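Handout 7: Working rules for small tabletop arms
Automation practice course, Hafstein
Revised August 2, 2018

Read this before your first bench session and bring it with you. It replaces the older two-page sheet. The safety sheet for the large cells in Erkcombe is a separate document and does not apply to anything in this handout.

1. Which rules apply

The published standards for industrial robots were written for machines that can break an arm or crush a chest. ISO 10218 covers the robot itself in part 1 and the robot system and its integration in part 2. ISO/TS 15066 adds guidance for people and robots sharing a space. ISO 12100 is the general one, on risk assessment for machinery, and it is the one you should read first if you only read one this term.

A desktop arm with hobby servos is mostly outside what those authors had in mind. You will hear people say that this means no rules apply. For this course that is wrong. We use the method from ISO 12100 (find the hazards, estimate the risk, reduce it, write down what is left) and we scale it to the bench. A small arm can still pinch a finger, poke an eye, pull a mug of coffee into a power supply, or cook a servo until the housing softens.

The house rules below grew out of the Grastetti exercises, and you will be marked against them. Where a house rule is stricter than a standard, follow the house rule. Where you think a house rule is wrong, follow it during the session and argue in your write-up.

2. Defining the workspace

Two areas matter. The reach area is everything the arm can touch with any joint at any angle, including positions your program never asks for. The task area is the smaller part where the arm is meant to work. Students tend to plan for the second and forget the first.

Find the reach area with the power off. Move the arm by hand, gently, and mark the farthest points on the table with tape. Then extend the marks by the length of whatever the gripper may be holding. Do the same for height.

Everything inside the reach area falls into one of these groups:

Task objects: what the arm is supposed to handle.
Fixtures: boards, mounts, posts, brackets.
Scene objects: things left in place on purpose because the task calls for a table that looks lived in.
Stray objects: everything else.

Task objects, fixtures and scene objects go on the setup sheet. Stray objects come off the table. The sorting is done on paper before the power goes on, and an object you cannot place in a group counts as stray. In the bowl task, the candies and their bowl are task objects and the board and mount are fixtures. The glasses, the mug and the foam roll have to be listed as scene objects or removed.
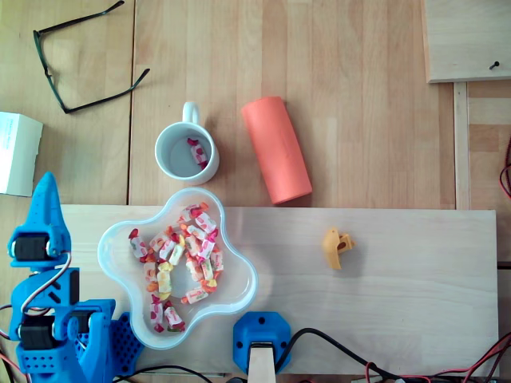 On the glasses, one reader of the previous version wrote back that eyewear should never be allowed as a scene object at all, listed or not, since people reach for their glasses without thinking and will do it while the arm is moving. The same reader wanted phones and keys added to the ban.

We went partway with that. From this revision, personal items that somebody in the room is using that day cannot be scene objects. If the task needs glasses, use a pair that belongs to the bench. Phones and keys follow the same rule. A mug may be a scene object if it holds no liquid.

Small parts get their own line on the sheet. A loose plastic part on the board is easy to overlook when you are thinking about the main objects, and it can jam under a gripper finger or end up in a joint. If it belongs to the task, name it. If you do not know what it came off, stop and find out before you power the arm, and check your own arm first.

3. Fixing things down

The base must be fastened to something that will not move when the arm stops suddenly. Weight alone does not count. Use screws through the base plate or clamps, two at least, and test by pushing the base sideways with the flat of your hand.

The board must be fastened too if the arm is fastened to the board. Students sometimes bolt an arm neatly to a board and then leave the board sitting free on the table. The whole assembly then walks a little on every cycle and the positions drift.

Printed mounts are accepted under these conditions:

Every screw hole that is meant to take a screw has one.
There are no visible cracks around the holes or along the layer lines.
The mount has been checked by hand at the start of the session.
A replacement is printed when there is doubt. Glue repairs are not accepted on anything that carries load.

Camera posts and lamp posts count as fixtures. Check that they cannot fall into the reach area, and check that the arm at full stretch cannot hit them.

Screws that stick up out of panels go on the sheet as snag points or get driven flush. Sleeves catch on them, and so do cables.

4. Cables

More sessions at Dolilgate were lost to cables than to software. The rules are short.

Power and signal wires leave the work surface by the shortest way that stays out of the task area. They do not cross the place where objects are picked up or set down.

Every wire on a moving joint needs slack for the full travel of that joint. Move the joint by hand to both ends and watch the wire. Too little slack pulls a connector out. Too much makes a loop that the gripper can catch.

Loops beside the arm are tied to the link they run along, with a tie that can be cut or opened quickly.

Where a bundle runs off the edge of the table it is held at the edge. A bundle that hangs free will be caught by a knee or a chair.

Two arms on one board have separate wiring, labeled at both ends. If you have to trace a wire by tugging on it, the bench fails the check.

Anything running beneath a base plate is looked at each time the base is moved. Insulation gets pinched there and the damage is hidden until something shorts.

5. Power and stopping

Each bench has one switch that cuts motor power. It must be reachable from where the operator sits without reaching across the reach area. A key on the keyboard is not a stop. Closing the program is not a stop either, as many servo controllers go on holding the last commanded position after the program has gone.

Know what the arm does when the power is cut. Most of ours go limp and drop. A dropped gripper may land on the bowl, on the board or on your hand, so keep your hands clear when you press the switch and wait until the arm has come to rest.

Speed is limited to 20 percent for the first run of any new program, and for the first run after anything on the table has been moved. You may go up to 100 percent only after 7 clean cycles in a row, recorded on the sheet. A cycle in which you touched an object by hand is not clean.

Check servo temperature between runs. If the controller does not report it, stop and let the arm rest at the intervals given in your bench sheet. A servo that is straining against a fixed object should be relieved at once, before you look for the reason.

6. Resetting between runs

Most small injuries on our benches have happened during resets. The arm has stopped, the operator leans in to put objects back, and the next run starts on a timer or another student starts it.

The order is fixed. Motor power off. Say "off" out loud if anyone else is at the bench. Reset the objects. Hands out. Say "clear." Motor power on. No automatic restarts are allowed in this course, including in code you wrote for another course and brought with you.

Put fixtures and scene objects back in the positions recorded on the sheet. Task objects may be placed differently between runs when the exercise asks for it, and the sheet then says how much they are allowed to vary. A heap of small wrapped items cannot be put back exactly the same way twice and you should not spend time trying. Write "heap, not controlled" and go on.
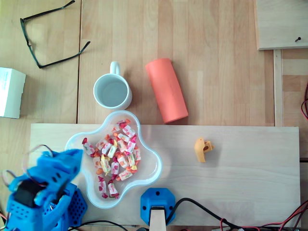 The container itself is different. A light bowl slides easily when a gripper pushes against its side, and after a few runs it may have moved far enough that the program is working from a wrong position. Mark its outline on the board with pencil or thin tape and return it to the mark on every reset. With clear plastic, pay extra attention to depth sensing, which often reads straight through it, and do not rely on a depth value to keep the gripper from hitting the rim.

Grip force is set on the bowl's contents, tested with one item, and written down. Start low and raise it until the item holds. If it drops now and then, that goes into the results. Raising the force halfway through a series means starting the series again.

7. What goes on the setup sheet

Bench and date.
Names of everyone present.
Arm, gripper version, and any printed part replaced since last time.
Sketch of the table with the reach area and the task area.
List of objects by group.
Snag points and pinch points.
Result of the base, board and cable checks.
Speed setting for each run.
Anything that went wrong, including things that did no harm.

The last line is the one most often left blank. A near miss with no damage is worth more to the next group than a clean table of results. Write what the arm did, what you expected it to do, and which rule, if any, should have caught it.

Sheets are kept in the binder at the bench for the whole term. Do not take them home. For the November session you will swap benches and work from another group's sheet, without asking them questions, so write it with that in mind.

Reading for next time: ISO 12100, the clauses on hazard identification and risk estimation, in the library copy. Bring a filled-in sheet for your own bench – the drawing may be rough, but the object list must be complete.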